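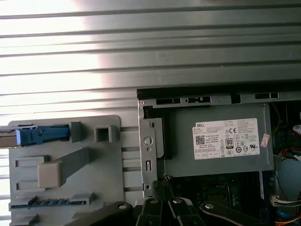

Desktop teardown, handout 2 – power first. Shut down, pull the cord, hold the power button in for a few seconds. Then find the supply and read the label before you unplug anything. On the Dell one the name is top left, ratings in small black print under it, and theres an 80 PLUS logo too. Copy the wattage onto your sheet. Ours at Juvusness run from 208 up to over 700, so dont guess. Never open the supply itself.

Order of work, same for every tower: side cover, data cables, drives, memory, cards, board last. Tower lying flat, open side up. Blue parts are the ones you touch – latches, tabs. Squeeze, then lift. If it needs force, stop.

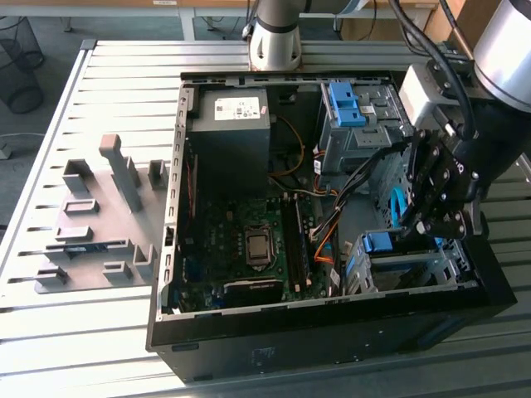 Memory next. Clips at the ends of the slot, push both outward, stick comes up by itsself. Hold by the edges, bag it, write the slot number on the bag. Coste p. 100 has the diagram. Screws in the tray, not your pocket.
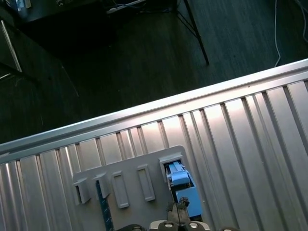 Gaspard Vasseur asked whether the plastic pieces have to go back on if the machine boots fine without them. Yes – some guide air, some hold drives. Keep them with their own tower.

Sheets due 27 Feb 2026.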